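Interlocking brick

An interlocking brick is a small plastic toy part with raised studs on top and a hollow underside. The studs of one brick grip the inside of the next, so models can be built and taken apart many times.
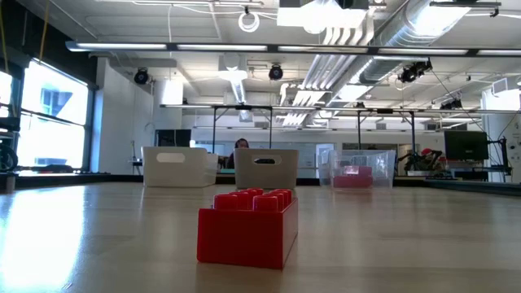 Most bricks are moulded from ABS plastic. The Haltham works, opened by the toy firm Luveo, made 400 different parts at its peak and employed 85 people. Its best-known set, Mullwood, had 51 pieces and was sold in a card tube. Older bricks made from cellulose acetate tend to warp with age.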